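Things I have stopped buying (and one I haven't)

May 5, 2021

I gave up buying storage in January. I mean boxes, tubs, crates, drawer dividers, those canvas cubes that slot into shelves and go limp by Easter. I had come to see that every time the house felt too full, my answer was to bring in another object.

The low point was a set of stacking drawers from a firm called Zustance, who describe themselves as a "home calm brand". The drawers arrived in a carton so large that I kept it, in case it came in handy. It then lived in the hall until I tripped over it carrying the drawers to the loft, where they were going to hold the things I couldn't fit in the drawers I already had.

So, no more. The rule was simple and I was quite smug about it for a fortnight.

What happens when you stop buying storage is that you meet your belongings. They come out to see you. I found two cheese graters of the same make, both blunt, and a bag of curtain hooks for curtains I left behind in a rented flat. I found the charger for a Pavico radio that I gave to a charity shop years ago, presumably to the puzzlement of whoever bought it. I found a folder marked IMPORTANT containing the instructions for a kettle.

The paper was the worst. I had kept bank statements from an account that no longer exists at a branch that is now a place selling bubble tea. I shredded them over several evenings, with the machine stopping every few minutes to cool down, and I began to feel a certain kinship with it. The shreddings went on the compost, which has not forgiven me.

Then there were the clothes. The advice is always to hold each item and ask how it makes you feel. Mostly they made me feel that I used to go to more weddings. I kept one decent jacket and the trousers that nearly go with it, and took the rest down the hill in bin bags. On the way out of the shop I looked at a lamp. I didn't buy the lamp. I would like that noted.

I did slip once, mind you. The rule was about boxes and tubs and so on, and I had said nothing at all about baskets — an oversight in the drafting, you might say.

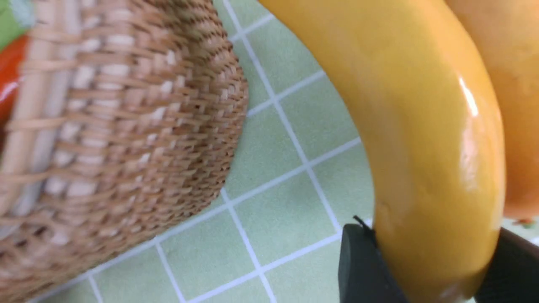 My defence is that a box hides things and a basket only gathers them up, so you can't lie to yourself in quite the same way. I have tried this argument out loud at home and it went down poorly. It was pointed out that I'd said much the same about the canvas cubes.

The loft is still to do. I've put it down for June, when it will be too hot to go up there, and after that I expect there'll be wasps. The Zustance drawers are up there waiting, full of cables. I did open the top one last week, saw a SCART lead looking back at me, and shut it again.

If anyone wants a cheese grater, let me know. They're both blunt but you can have the pair.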